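March, 14:20. Cell 2, Sonau arm, working on the handling rules for the small-case task.

Went through the draft rules from Hollonby line by line before running anything. Most of it stands. Changes and open points below.

**Speed.** Draft says 250 mm/s whenever a person can reach the table. Keep it. The Ongart controller accepts the limit per program, so a copied program can lose it. Limit now goes in the safety configuration, and the program value is treated as a second check only.

**Glass.** Draft has no rule for glass within reach. Added: keep-out volume around any glass item, drawn from the table surface up past the lid, loaded before the arm is enabled. Approach paths that cross it are rejected at planning. No manual override from the pendant.

**Retries.** Max 3 attempts per case, then stop and hold. Earlier scripts retried without limit and pushed cases along the table.

**Table condition.** Wipe down before each block. Crumbs on the wood go in the log as a deviation, same as a moved fixture.
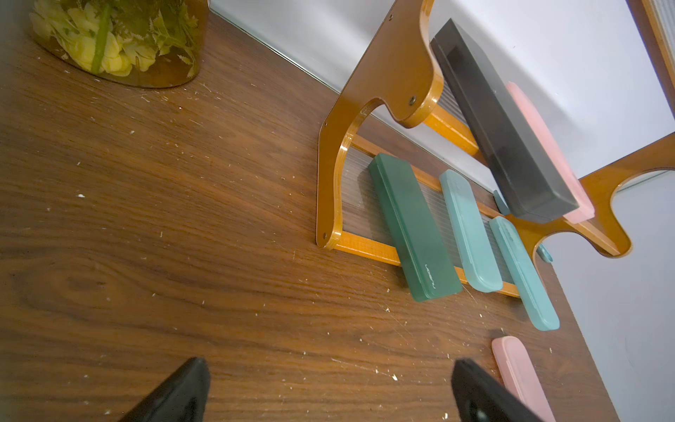

**Start pose.** Fingers open, clear of all cases, checked on the wrist view before enable. If a finger overlaps a case in that view, jog up and check again. Overlap in the view doesn't prove contact, but the rule treats it as contact.

**Leaning items.** Cases on the rack lean at whatever angle they were left. Rule: grip pose comes from the current view, never from a stored one. Risora's default does the opposite; flag is `use_cached_pose`, set to false in config rev 382.

Open:

- Does the keep-out volume need margin for cable sag? Not measured.
- Who signs off when a fixture is moved mid-block? Draft is silent.
- Translucent lids and depth readings. Separate entry.

Rev 382 saved to the cell share, old config kept next to it.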